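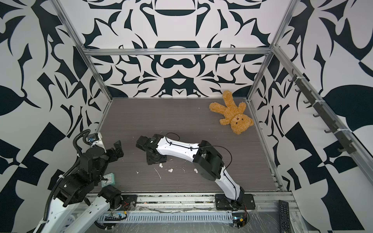
Mihret Woldemariam says the foam comes off whatever is packed around the new items and gets carried in on sleeves, and that sweeping won't fix it as long as boxes are opened in the same room.

June 12, 2025
Kodside notebook, floor and items

I agree with that after this morning. Three boxes came up from Bataineh and I opened the first one on the side bench, same as always. White bits on my shirt, on the bench, on the bear when I picked it up. From now on boxes get opened in the hallway and the items come in on a tray.

Items out for this entry: bear, teal alarm clock, the small white round case with the hinged lid. All three have tags in the items list under the old names (bear, clock, compact). I kept those names so the list still sorts the same way.

Bear. It goes on its back in the right rear corner, head toward the front. I tried it sitting up against the wall before lunch. It slid down each time I let go, so on its back is how it stays. The fur picks up foam and holds on to it. A lint roller gets most of it. The cheap roller leaves glue on the fur, use the Ultus one in the top drawer.

Clock. It belongs at the left, low down. It is easy to lose sight of from the right side of the bench, and I went looking for it in the drawer when it was on the floor the whole time. Battery is out. It was ticking in December and somebody complained, I think me.

Case. The lid stays where you put it if you open it far enough. If you only open it a little it drops shut. Weight on the shop scale is 37 g, written on the tag now so we stop weighing it.

Floor

Gray wood-grain panel, the Gramia one. The grain runs side to side and is fine enough that small scratches get lost in it until the light comes across low. Scuffs show up more than scratches. There are faint dark ones left of the middle and I went at them with a damp cloth, then with a drop of dish soap. The soap did a bit more than water. I did not try anything stronger because the spare panel in Bataineh went cloudy when somebody used solvent on it.

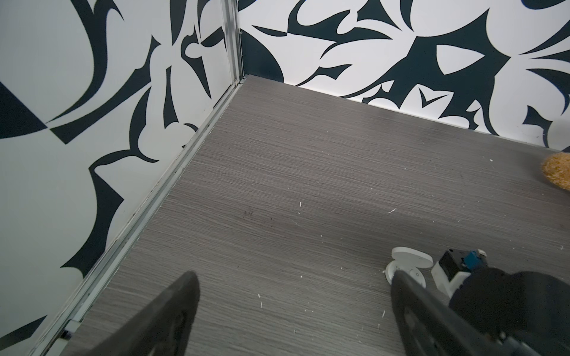 Ruba Karam asked why we don't just put a plain mat down and throw it out when it gets ugly. She has a roll of it, cut at 300 mm, left over from the drawer liners.

My answer for the notebook: the mat curls at the edges, and a narrow strip means seams. Crumbs sit in a seam. The case also slides differently on a soft mat than on the panel, and then the notes from last month are no use for comparing. I told her I would try one strip on the side bench and write down how it wears. Not started yet.

Cleaning, what I tried:

Dry brush. Moves the foam around. The small pieces jump away from the bristles and stick to the next thing.

Hand vacuum. Good in the open part of the floor. Poor along the back wall, the nozzle is too wide for the joint between panel and wall. It also pulled at the fur on the bear, so take the bear out first.

Damp cloth, wrung out hard. Best so far for the small flecks. Fold it, wipe along the grain, fold again to a clean side. Wiping across the grain leaves lint.

Masking tape wrapped around the hand. Fine for the last few bits and for the bear's ears.

The walls don't hold much foam. Dust shows on the black parts of the pattern and you can't see it on the white, so wipe both. The pattern is a pain when you are hunting for crumbs near the edge, because after a while every bit of white looks like one. Look at the floor from low down with a flashlight and they throw a shadow.

I left the floor alone for part of the afternoon to see what builds up while we handle things as usual. The middle and the front get the worst of it,

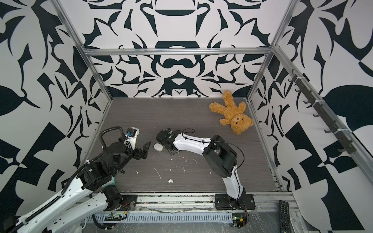 and the corners mostly stay clean except where the bear is. So the wipe should start at the back and come forward, and finish in the middle with a fresh side of the cloth. I had been doing it the other way and dragging crumbs into the joint.

Hook strip on the right: leave it empty. I thought of hanging the cloth and the roller there, but a wet cloth would drip on the panel. They go in the top drawer.

Timing: a full wipe took me 7 minutes with the items already out. Call it part of closing up. 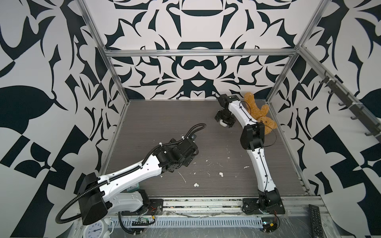 To do

Move box opening to the hallway, put a bin there.
Ask at Bataineh for a narrow nozzle, they had one with the old vacuum.
Strip of Ruba's mat on the side bench, check it after a week.
New tag for the bear, the string is fraying.
Mihret to look at the other two boxes before they are opened and see if the packing is the same kind of foam. If it is paper, they can come straight in.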